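水彩・墨画の公募展「Ornen」、Ustitzで開幕 応募3188点から214点

Ustitzの旧穀物倉庫で、水彩と墨による小品の公募展「Ornen」が始まった。会期は5月末まで。開場は午前10時、最終入場は午後5時半。入場無料、図録は有料。

今回の応募総数は3188点。審査を通ったのは214点。前回の応募が1191点だったので、倍以上に増えたことになる。主催のWokelance画廊によると、海外からの郵送分が大きく伸びた。締め切り前の一週間は受付の机に封筒が積み上がり、開封だけで夜中までかかったという。

規定は前回とほぼ同じ。紙に描いたもの、長辺50センチまで、額なしで送付。画材は水彩、墨、鉛筆、またはその併用。今年から色鉛筆も可となった。油彩、アクリル、デジタル出力は対象外。写真をもとに描いた作品は、元の写真の撮影者の許諾書が必要。ここで書類不備になった応募がかなりあったらしい。

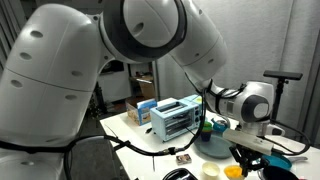
白い天板とロボットアーム

大賞はアーチー・スキナー(Archie Skinner)さんの「渡し場、満潮」。40×50センチ、墨と鉛筆。河口の渡し場を対岸から見た図で、画面の上半分がほとんど塗り残し。水面は薄墨を三回重ねただけ。桟橋の杭だけ濃い。遠目には以外と地味、近づくと鉛筆の線が細かく走っている。審査員の評は「空白に負けていない」。全員一致ではなく、二回目の投票で決まった。

スキナーさんは看板描きの出身。紙の仕事に移って九年になる。授賞式では壇上で「描き直しが七枚。出したのは四枚目」と話し、すぐ席に戻った。賞金の使い道を聞かれて「紙」。会場少し笑い。

優秀賞は三点。石造りの回廊を描いた水彩、舞台女優の肖像(鉛筆に淡彩)、それに市場の魚を並べた墨の連作。連作は三枚で一点の扱い。肖像は初日の午前中に買い手がついた。回廊の水彩は非売。魚の連作はまだ残っている。いずれも作者名は会場の札と図録に載っている。

今年は額装をAmaral額縁店が一括で引き受けた。全点、同じ細い木縁、同じ幅のマット。去年までは出品者が各自で額を用意していて、金縁あり黒縁ありで壁がばらばらだった。そろえた結果、小さい絵が見やすくなったという声が多い。一方で「自分の選んだ額で見せたかった」という出品者もいて、受付横のノートに長い書き込みがあった。次回どうするかは未定。

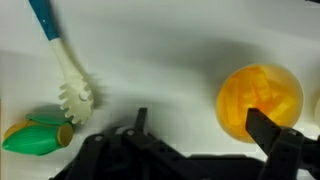 販売について。展示作品のうち値札に丸印のあるものが購入可。価格は小品で80ドルから。梱包と送料は別で、国内一律18ドル、国外35ドル。額ごと送る場合はさらに加算、金額は受付で確認のこと。支払いは現金か振込。カードは不可。引き渡しは会期終了後になる。遠方の人は筒に巻いての発送も選べるが、墨を厚く置いた作品は巻けない。札に「平」とあるのがそれ。

複製画の扱いで少し混乱があった。奥の部屋に、出品者有志による寺院遺跡の模写と古い写真からの写し絵が並んでいて、こちらは公募展とは別枠。審査を受けていない。初日に入賞作と間違えて注文した人が何人か出たため、午後から入口に紙が貼られた。複製は紙の裏に「写」の朱印がある。オリジナルと比べて値段はだいぶ安い。

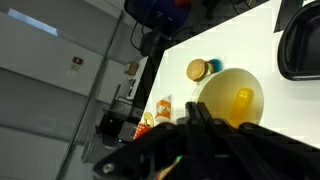
白い天板に淡い黄みのボウル

展示の順番は番号順ではない。入口を入って左が風景、正面が人物、右の細長い部屋が静物と植物。風景が一番混む。静物の部屋は照明がやや暗く、水彩の薄い色が沈んで見える。主催側も把握していて、電球を替える予定とのこと。時期は聞けず。二階は階段が急。手すりは片側のみ。昇降機はないが、二階の作品は一階の受付で図録の見本を見せてもらえる。

静物は今年、台所まわりの題材が目立った。玉ねぎ、欠けた茶碗、新聞紙に包んだ魚。審査員の一人は講評で、器の縁の楕円が描けていない応募が多かったと苦言。「丸いものは丸く見えない。そこを見てほしい」とも。入選したうちの一点、白い布の上の卵を描いた鉛筆画は、影の側にしか線がない。足を止める人が多かった。

講評会は会期中に二回。一回目は落選者も参加でき、持ち込み一人二枚まで。定員あり、先着順、電話受付は午後1時から。二回目は入選者のみで公開はしない。実演は墨のにじみ止めと、水張りの手順。材料費込みで6ドル。前掛け持参。子どもは保護者同伴で可。

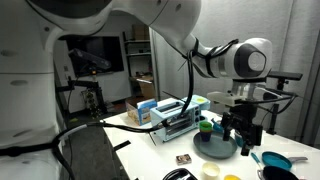 水色のトースターオーブンが置かれた白いテーブル

図録は全入選作を収録、白黒刷り。大賞と優秀賞だけカラー。初版1152部、うち一部は図書館と出品者に配られるため、会場で買えるのは残りの分になる。増刷は今のところ予定なし。初日に配られた目録の一部に誤植があり、風景の部で題名と作者が一行ずつずれている。差し替え紙が受付にあるので、すでに持っている人ももらっておくといい。

会場は駅から徒歩で12分。駐車場なし。倉庫の北側に自転車置き場。館内の撮影は個人利用に限り可、フラッシュと三脚は禁止。奥の部屋は撮影不可。飲食は中庭のみ。雨の日は傘を入口で預ける方式で、初日は小雨のため少し列ができた。

落選作の返却は会期後に順次。返信用の封筒を同封しなかった分は、画廊で三か月間保管する。問い合わせはWokelance画廊のの窓口へ、午前中がつながりやすい。

次回の募集要項は秋に出る見込み。題材の指定を設けるかどうか、主催内で話が割れている。サイズの上限は変えない方向。

(一部追記:優秀賞の魚の連作、夕方に売約済みとなった。)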